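Home » Interviews » The Slow Business of Picking a Gripper

2026-02-15

The engineer who runs gripper comparisons at Tovar has a rule about demos, which is that she leaves the room during them. "If I stay, I start watching the arm's elbow, and then people look at my face, and then they start watching the elbow too," she says. "It's bad for sales."

She is better company with a spreadsheet. When we speak she has just come off a January spent comparing two grippers, two wrist camera positions and two controllers, every combination of them, in a rendered room her team calls Culham. The total came to 2246 trials. I ask why it wasn't a rounder number and she sighs like a person who has been asked this by a manager.

"Because one of the batches crashed, and I refused to run it again just to make the slide look nice."

The job itself is humble. A customer wants an arm that can tidy: pick something up off the floor, put it on a piece of furniture, go back for the next thing. The customer had already fallen for a three-fingered hand seen at a trade show. Tovar's own bet was a plain parallel gripper, two flat fingers that open and close and do nothing else with their lives. Somebody had to find out which one deserved the money, and the budget for breaking real hands was small.

So it all happened in Cusus, the simulator Tovar has been building on and complaining about for years. "Cusus is good at contact and terrible at telling you what went wrong," she says. "You get a number and a feeling."

Culham is furnished the way a hotel would be if the decorator had an hour. There's a chest of drawers, a lamp on top of it, a view of some trees, and a floor you would never have to sweep. The white top of the chest is the main drop-off point, and she has opinions about it.
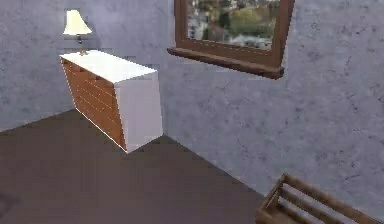 "Everyone thinks the hard part is the grasp," she says. "Most of our lost trials had a perfectly good grasp. The hand had the block, it was holding the block, it would have held the block until the end of time. Then it had to put the thing down on a bright flat surface next to a lamp, and that's where the camera lost its nerve."

The cameras were the part she hadn't expected to care about. Her plan had been to fix one position, run the grippers, and move on. One wrist mount sits low and looks almost along the fingers. The other sits higher up the forearm and is tilted down by 39 degrees, a figure that came from an old bracket and has never been defended by anyone in a meeting.

"The low one sees the object beautifully right up until you pick it up," she says. "After that it sees the object, only the object, and a little bit of the future going by on either side. The high one sees less detail, but it still knows there's a room."

The higher camera won, in her telling, by being mediocre all the time. With the low camera, both grippers approached well and placed badly. With the high one they did everything fairly well, and the customer's favorite three-fingered hand suddenly looked much less special, since a good part of its lead had come from forgiving a bad approach.

I ask whether that went over well.

"It went over," she says.

The three-fingered hand did have its day. It was better on anything round, and it was better on things that had tipped over, because it could close around them without being fussy about the angle. She gives it full credit for that. She also notes that it's wide, and that width is something you forget about until there's a wall nearby.

"In open space it's lovely. You could put it in a movie. Then you ask it to reach down beside something, and it's a guy trying to get his hand in a jar."

This brings us to the crate, a slatted wooden one that sat on the floor next to a corner. The team had placed it there on a whim. It went on to eat most of a week.

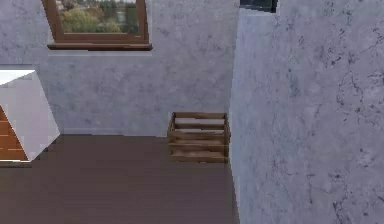
She had assumed the parallel gripper would own any tight spot. It's narrow, and it can turn sideways, and that ought to have been the end of the discussion. What she got was a gripper that reached in neatly and then stopped and hovered, for reasons that were entirely the controller's fault.

There were two controllers in the running. The older one plans a full path, commits to it, and follows it with the confidence of a man who has printed out his directions. The newer one is called Wutov, and it replans all the way through the move, adjusting as new images arrive. Wutov was the exciting one. It had a name and a logo. It also had a habit of thinking again whenever a wall got close.

"It would get most of the way in, notice the wall, back off to be polite, notice it was now too far away, and go in again," she says. "I watched one trial do that 36 times before the clock ran out. I was rooting for it by the end. You get attached."

The cause was a delay. Images were reaching the planner 300 milliseconds late, so Wutov was reacting to a hand position that had already been left behind. In open space that cost almost nothing. Close to a wall it meant each correction was a correction to the previous mistake. The printed-directions controller, which hardly looked at the images once it had set off, sailed through the same trials and knew nothing about any of it.

"That was a hard thing to report," she says. "The dumb one is winning because it isn't paying attention."

They fixed the delay, mostly, by cutting the image size and skipping a cleanup step that turned out to be cleaning up very little. Wutov stopped dithering. It then beat the old controller on everything that involved an object shifting partway through, and tied it on everything else. The tie bothers her more than a loss would have.

"You can fix a loss. With a tie, somebody asks why we're paying for two."

I wonder aloud how much any of this can be trusted, given that Culham's floor never gets dusty and its lamp never needs moving so someone can find their glasses. She has heard this one too, and she doesn't put up much of a fight.

"I trust the order," she says. "If one camera position beats another by a mile in there, I believe it'll beat it on the bench. How big a mile, I have no idea. And I trust the stupid failures more than the clever successes. If it fails in a room that tidy, it's going to fail in your house."

What she doesn't trust is friction, on principle. The fingertips in Cusus have one value for grip and they keep it forever. Real fingertips pick up lint, and then a layer of whatever the lint was holding. On the bench the parallel gripper starts to lose smooth objects after a long day, and wiping the pads with a damp cloth brings it back. There's no cloth in the simulator. She has filed a request for one, worded as a joke, and it was marked as low priority.

She keeps the camera recordings from the failed trials and goes through them herself, at a size most people would consider an insult to the eyes. The small images are what the controller gets, so they're what she looks at. "If I can't tell what's going on in it, I've got no business being disappointed in the software," she says.

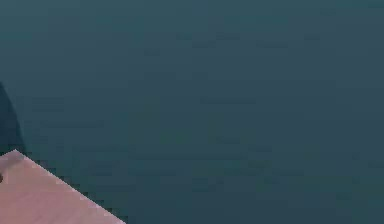 Carla Whitmore
Contributing editor, robotics and automation

A lot of those recordings are of very little. An arm that has lost its target tends to look off at whatever is in front of it, and what's in front of it is usually a flat patch of color with a bit of something at the side. She has a folder for these. Her colleagues call it the art collection and have asked her to stop sharing it.

It does have a use. Going through it, she found that the low camera spent far more of its failed trials staring at next to nothing, and that once there it rarely found its way back. The high camera got lost too, but there was generally an edge or a corner in view that it could recover from. She now scores recovery as its own column. It's the one number from January that she thinks should have been there from the start, and she would like it known that she suggested it two projects ago and was told it was too fiddly.

And the recommendation? The parallel gripper, the high camera, and Wutov with the delay taken out. The customer has read the report and asked whether the three-fingered hand could still be used for the photographs.

"I said sure," she says. "It's very good in open space."

Next on her list is the bench version, with a real arm and a real crate, which has been ordered. The bracket for the camera is going to stay at its old angle. She did try to test others and ran out of January, so the number remains undefended, and she'd rather I didn't print that part. Then she thinks about it and says to go ahead, somebody might write in with a better one.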